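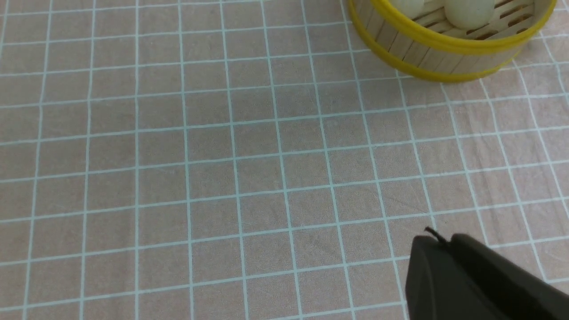 Home | Ask Us | Make It | Robots | Animals | Grown-ups

THE ROBOT RULE BOOK
Why even a very strong arm has to have manners

You have rules. Don't run by the pool. Don't put your brother in the recycling. Robots have rules too, and theirs are longer and have far fewer jokes in them.

Suppose you want a robot to pick up a steamed bun. A bun is soft. It doesn't shout when it is squashed. A robot has no idea what "gently" means until a person turns the word into numbers, and quite often the first numbers are wrong. (Goodbye, bun.)

So before anybody presses start, somebody writes the rules down.

Rule one: know how hard you can squeeze
Every robot hand gets a limit. At the Firnberg workshop, where robots practise kitchen jobs, the list of rules for one arm has 98 lines. Benvinda Esteves wrote most of them. Line 1 says the hand must never close harder than the softest thing on the table can stand. Line 2 says to check line 1 again after lunch, when people are sleepy.

Rule two: go slowly near people
A robot arm working by itself can whizz about. If a person might be close enough to touch, it has to slow down, or stop altogether. Some arms can feel a bump and freeze. Others have sensors that spot you coming. Sensors are clever but they don't know that you have only popped in to borrow the stapler. They stop the arm anyway, and so they should.

Rule three: there must be a big red button
It is called the emergency stop. It is red, usually on a yellow background, and it has to be easy to reach. You mustn't hang your coat over it. You mustn't stand a plant in front of it, however nice the plant. Pressing it stops the robot, and letting go doesn't start it again. A person has to go and look at what went wrong first, then reset the button, then start the machine on purpose.

Nobody should ever be told off for pressing it because they were worried. Pressing it because you wanted to see what it did is another matter, as Lourenço Veloso found out in September.

Rule four: practise the boring way
When a robot learns a new job, it repeats it. At Firnberg it's 20 slow goes with someone watching, and then 400 more at normal speed. If one go is odd, they write down what was odd. "It went a bit funny" doesn't count. "It stopped a thumb's width too far left" does.

Rule five: food is food
A hand that touches food must be made of stuff that is safe for food, and it must be easy to wash. Cracks and corners are where old crumbs go to live. A hand that has only been practising isn't allowed near anyone's dinner until it has passed this part. It does not get to argue.

Who makes the rules?
Lots of people, in lots of countries, in rather long meetings. They agree on a document called a standard, so that a robot built in one place can be checked in the same way somewhere else. Standards get changed when people learn something new. By 2055 there will probably be a rule about something we haven't thought of yet.

Try it yourself
Ask a friend to be the robot. Write rules for moving a marshmallow from one plate to another. Your robot must do exactly what you wrote and nothing else. Agree on a stop word before you begin, and have a spare marshmallow ready.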